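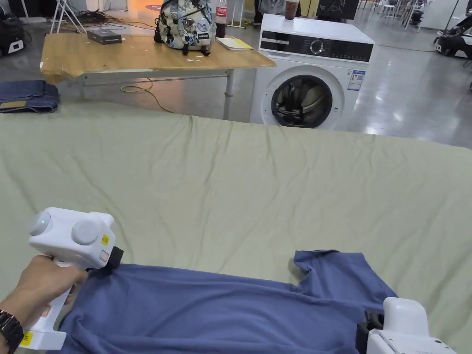 Wrinkle Recovery in Line-Dried Cotton Knits

1. Background
Cotton jersey creases when the bonds between cellulose chains break and re-form under load while the fiber is damp. Households in Skokuvcombe dry most laundry on outdoor lines, and the degree of creasing left after drying determines how much ironing follows. A short-sleeved T-shirt laid flat still shows wrinkles across the body, as the blue one does, and a flat surface alone applies no tension to remove them. This project compared two drying methods on plain jersey.

2. Method
Swatches were cut from Dunia jersey, 100 percent cotton, and washed in April on a single cycle. One group was pegged at the hem, the other dried flat on a mesh rack. All swatches were left for 45 minutes indoors after drying and then graded against the printed scale in the Rees textile handbook. Grading was done under one lamp, set at a low angle to the cloth.

3. Results
Hem-pegged swatches graded smoother than rack-dried swatches in both trials. Peg marks were visible on the hem and were excluded from the grade. Rack-dried swatches kept the creases present at unloading.

4. Limitations
Wind speed was not recorded at the Drallcombe site. Blended fabrics were not tested.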